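Kollevton Opens Spare Parts Counter for Refrigerator Interiors

1 Apr 2025

Kollevton, the appliance parts supplier, has opened a counter at its Randitz warehouse for people who need a small part from the inside of a refrigerator and don't want to buy a whole door or liner to get it. The counter sells shelf supports, bin rails, clips, latches, light covers and drawer stops, one at a time or in bags of 10.

Until now the company sold these parts only to repair shops, with a minimum order. Walk-in customers were turned away or sent to a shop that would place the order for them. The new counter has no minimum. Parts held at Randitz can be taken home the same day, and anything else is ordered in and kept for pickup for 7 days.

"Most of the calls we get are for a piece of plastic shorter than your thumb," said Ritu Prajapati, who manages the parts desk. "The fridge runs fine. The bin won't stay on the door, or a cover keeps dropping off, and people want to fix that one thing." 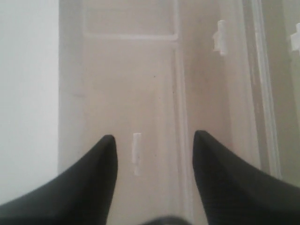 Kollevton is asking customers to look closely at the inside of the refrigerator before they come in. A model number helps, but the same model may have been built with more than one style of liner. The staff match parts by shape, so the details of the plastic matter. A small upright tab, narrow and white, with a slight step partway down its length, is the sort of thing to note or sketch, along with any raised ridges or recessed panels near it. A step in a tab is easy to miss when it is white on off-white, and two parts that look alike in the bag may not both fit over it.

Customers can bring in the broken piece, even in fragments. Staff will compare it with the 260 interior parts now on the shelf. Parts that don't fit can be returned within the month if they have not been cut or glued.

The counter also carries Jollden liner cleaner and soft brushes for clearing crumbs from slots and corners before a new clip goes in.

"Clean the spot first," said Pentti Pelkonen, who trains the counter staff. "A bit of dried jam under a clip will hold it off the wall, and then someone pushes too hard and breaks the new one."

The counter ran as a trial during March with 2 staff — both will stay on. Kollevton plans to add freezer drawer fronts and door gaskets later in the year.

Press contact: Mohit Chauhan, Kollevton, Randitz warehouse office.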